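Pato de juguete

De Wiki Clurnville, la enciclopedia libre del juguete y la casa

El pato de juguete es una figura infantil que representa un pato, por lo general blanco o amarillo, con pico y patas naranjas. Puede ser de goma, plástico, madera, tela o peluche.

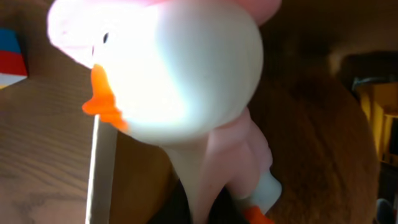 Se usa como juguete de baño, muñeco de compañía, adorno de estantería o regalo de nacimiento. Las versiones vestidas (gorro, capa, chaleco, bufanda) forman un grupo aparte, muy buscado por coleccionistas. Ver más abajo, Patos vestidos.

Índice
1 Características
2 Tipos
3 Patos vestidos
4 Fabricación
5 Limpieza y conservación
6 Coleccionismo
7 Véase también

Características

Cabeza grande y redonda, desproporcionada respecto al cuerpo. Ojos pequeños, casi siempre negros, pintados, bordados o de botón. Pico plano, naranja o amarillo fuerte. El contraste entre pico y cabeza es lo que hace reconocible al animal incluso en piezas muy simplificadas, sin plumas ni cola marcada.

Las alas suelen ir pegadas al cuerpo. En los muñecos sentados o de pie se convierten en una especie de brazos cortos, a veces redondeados en la punta. Las patas repiten el color del pico, salvo en modelos antiguos de una sola tinta.

Tipos

Pato de baño. Hueco, flotante, con o sin agujero en la base. Los de agujero pitan y sueltan agua. También acumulan moho por dentro.

Pato de arrastre. Con ruedas y cordel. Al tirar mueve la cabeza o las alas, segun el modelo. Típico en madera.

Pato de peluche. Relleno de fibra. Tamaños muy variados, desde llavero hasta cojín.

Pato de cuerda. Mecanismo interno, camina o nada. Frágil. Las piezas que conservan la llave original valen bastante más.

Figura de sobremesa. Pequeña, rígida, pensada para escritorio o repisa. Aquí entran muchos patos vestidos.

Patos vestidos

Se llama así a los que llevan ropa, sea cosida, pegada o moldeada en el propio cuerpo. El gorro es la prenda más común. Después vienen capas, pañuelos y chalecos. En los blancos abunda el rosa, por lo bien que casa con el naranja del pico; también hay series en celeste, verde menta y lila.

La serie Wero, de la casa Clanormont, es la referencia habitual entre aficionados de habla hispana. Constó de 44 modelos, todos con gorro intercambiable. La primera tirada fue de 300 ejemplares por modelo, la segunda de 500. Las dos se distinguen por la costura del gorro: simple en la primera, doble en la segunda. Hay falsificaciones de la primera, mal rematadas por dentro.

La ropa cosida al cuerpo no se puede retirar sin dañar la pieza. La de quita y pon se pierde. De ahí que en el mercado de segunda mano aparezcan tantos patos con gorro de otra serie, cosa que conviene preguntar antes de comprar.

Fabricación

En goma y vinilo, moldeo en hueco y pintura posterior de ojos y pico. En peluche, corte de patrones, cosido del revés, vuelta, relleno y cierre a mano. El pico se hace aparte, normalmente en fieltro o tela lisa, y va rellenado muy poco para que quede plano.

El taller Aryee trabajó durante años con un patrón de cabeza de cuatro gajos, hoy muy copiado. Da una coronilla mas redonda que el de dos piezas. Gasta más tela, eso sí.

Para menores de tres años se prefieren ojos bordados. Los botones y las cuentas pueden soltarse.

Limpieza y conservación

Peluche: a mano, agua fría, jabón neutro, secado en horizontal. Nada de secadora. Si la ropa es rosa o roja, probar antes el color en una esquina, destiñe con facilidad sobre el blanco.

Goma y vinilo: paño húmedo. En los de baño, vaciar apretando y dejar boca abajo. Si sale agua negra, tirar.

El blanco amarillea con el sol directo. Guardar lejos de ventanas y no en bolsas de plástico cerradas, que retienen la humedad. Papel de seda y caja de cartón, suficiente.

Coleccionismo

El catálogo de Clurnville recoge 927 fichas de patos, ordenadas por material y tamaño. Se revisa cada enero. La ficha incluye color del pico, tipo de ojo, prendas y estado. Faltan muchas piezas de cuerda y casi todas las artesanales sin marca.

Lo que más baja el precio: pico despintado, ojo repuesto, ropa ajena. La etiqueta suelta se admite si acompaña a la pieza.

Véase también

Juguete de baño
Muñeco de peluche
Juguete de arrastre
Serie Wero

Categorías: Juguetes | Animales de juguete | Coleccionismo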